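Nirkmont woodworking evenings are back for another season

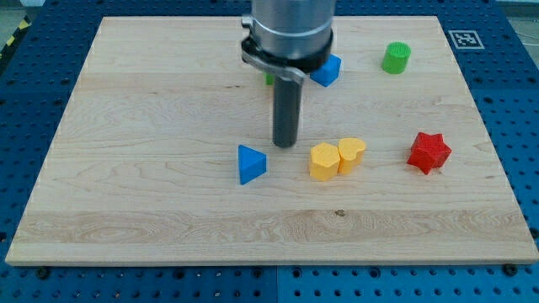

It has been a long, gray winter in Nirkmont, and plenty of people have been asking when the woodworking evenings at the old Azar hall would start up again. Well, the answer is April, and Karim Khalaf, who has taught the beginners' group for 5 years now, sounds every bit as pleased about it as his students do.

"We had over 40 names on the list before I had even put the poster up in the bakery," he told us, laughing. "I thought my phone was broken, it kept buzzing so much!"

Beginners will start with a simple bread board and move on to a small stool, while the more practiced hands will join Qusai Moussa on Pikano Street to carry on with the benches for the riverside path (two are finished already, and very comfortable they are too). Last season's bake sale and raffle brought in $264, all of it spent on clamps and sandpaper.

Evenings begin at 7 p.m. and there is always tea – bring your own mug if you can. Sign-up sheets are at the library desk and at the Ulitz hardware store.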